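19 January 2022

Cold, gray, and my left heel hurts again. Got to the Clilton place before it was properly light and the coffee had already been drunk. Someone had left an inch in the pot, I suppose so it wouldn't count as finishing it.

The play kitchen was the job for today. I've been putting it off. Žydrūnas Org has wanted one for the children's room since August, and he has a whole theory about it. Give a child a pretend stove and she'll learn to share, plan, take turns, talk in longer sentences and probably do her taxes. I asked where he read this. He said Stitidari, meaning the newsletter, and the newsletter is put out by the same people who sell the catalog. I pointed that out. He said both things could be true.

Maybe. I had a wooden spoon and a dented pan when I was little and I don't recall taking turns with anyone.

Anyway, the stuff is here, paid for, 37 dollars for the lot from Rudd's back shelves, and I said I'd look through it and decide what stays. I'd rather do it on a white table because you see the grime better.

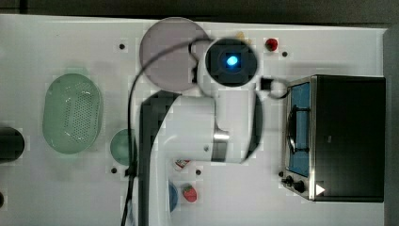 What age is a play kitchen good for?

Three to six or so, with the small loose parts kept away from anyone who still puts things in their mouth.

I wrote that on the card for the door. Žydrūnas wanted something longer about imagination. There's no room on the card, and I've never seen a parent read past the second line.

The oven is better than I expected, and I don't like saying so. It's black, with a bluish window and a dark wire rack behind it, so there's an inside to it and not a sticker of a roast chicken. My sister's boy had the sticker kind. He tried to get at that chicken for a week and then sat on the thing. Two knobs, low down on the corner, and a little white triangle beside them like the play button on a tape deck. What that has to do with baking I couldn't tell you. My own oven has a picture of a fan on it that I've never understood either, so perhaps it's good training.

The round gray disk is going to be trouble. I say lid, Žydrūnas says plate. If it's a lid, I haven't found what it goes on, and if it's a plate, it's a gloomy one. You can half see through it. I've put it in the maybe pile, where I expect it will stay until one of us retires.

Rudd threw in a leaflet from Ferkero that promises "hours of quiet play." I've worked in that room. I would like to meet the person who wrote that and leave him in there on a wet day with a metal bowl.

Lunch was soup. Too salty. Read four pages of my book and gave up, it's all about a man looking at a lake.

Back at it until half past three. The food is a separate argument. Žydrūnas's idea is that pretend food should look just like the real thing, otherwise they don't believe in it. I think children will believe in anything. I once watched a girl serve an entire wedding dinner made out of gloves. But he'd read something (of course he had) and so he was pleased about the ketchup, and kept coming back to the ketchup.

It does look the part, I'll give him that. Tall red squeeze bottle, white label with the fancy outline, green curly lines around a red blob I take for a tomato. You'd know it across a parking lot. My worry is that it looks the part too well. Some three-year-old will go home, find the one in the fridge door, and pretend with that.

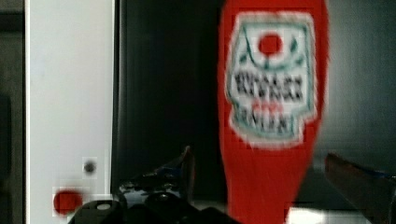 *The ketchup. Staying, against my advice.*

I said we should keep it on the high shelf and bring it out when there's a grown-up in the corner. He said then it isn't a play kitchen, it's a museum. I said the museum has a better safety record. We left it there. He did wash out the cupboard without being asked, so I'm not going to hold the museum remark against him for more than a day or two.

Decided so far: oven stays. Ketchup stays, high shelf, my ruling, he can appeal. Disk undecided. The leaflet went in the recycling. Anything with a chip or a rough edge goes back to Rudd, who will say it was fine when it left him.

What I can't get past is the cost of all this attention. Two grown adults spent the better part of a day on a pretend kitchen, and at home I've got a real one with a drawer that hasn't opened since Thanksgiving. I had to use a butter knife to get the potato peeler out through the gap. I don't see a newsletter about that.

He asked on the way out if I'd at least admit I had fun with the knobs. I said I was testing them. He wants to open the corner next week, with 17 children on the list. I said let's start with half of them and see what's still in one piece.

Need to buy: heel cushions, dish soap, something for that drawer. Call Rudd in the morning and ask him straight out whether it's a plate or a lid.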